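The Bottle Shelf
By Kwame Acheampong
July
288 shares | 2 comments

I have been putting off the bottle shelf in our pantry for months, and this morning, with a second cup of coffee in hand, I finally pulled everything out onto the table. My wife calls it my museum. She has a point — I never could throw away a bottle with a pretty label, and Abugri, the little grocery near our old apartment, always had a wall of drinks I couldn't pass by.

The tea and juice bottles are my weak spot. I like a clear shoulder, a white label and a bit of green, and I like big lettering I can't read but can happily look at while the kettle boils. Those went in the keep pile first, of course!

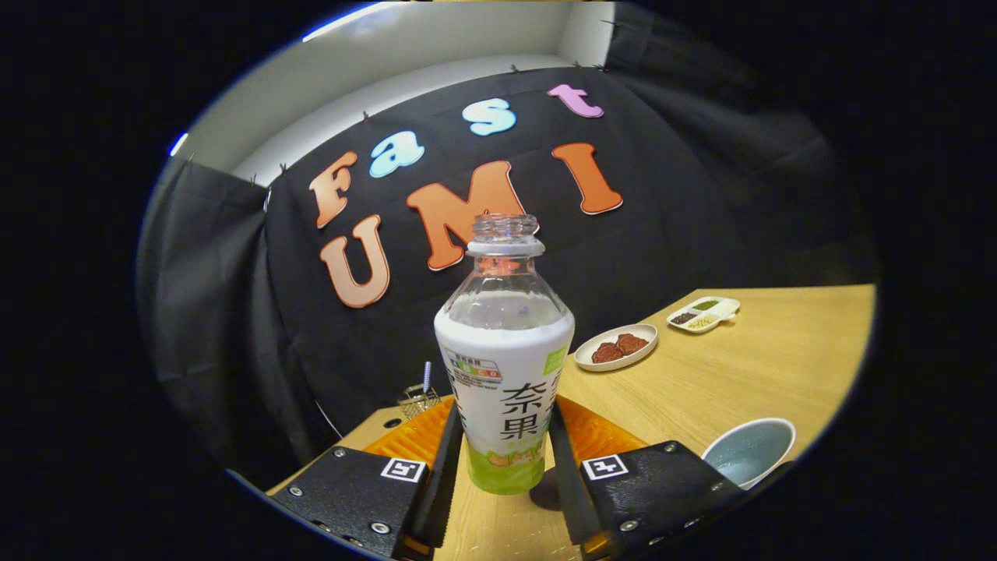

How do you get the sticky smell out of an old drink bottle? Fill it with warm water and a spoonful of baking soda, leave it overnight, then rinse it well and let it dry upside down with no cap on.

The rest of the shelf went faster. Plain bottles to recycling, glass ones to my sister for her syrups, and the good ones back in a row (shorter ones in front this time, so I can see what I have). I'll wipe down the shelf below tomorrow, if the jars don't scare me off.

Recent posts
Jars, Lids and the Lids That Fit Nothing
A Slow Afternoon in Zulladlow
My Mother's Ginger Drink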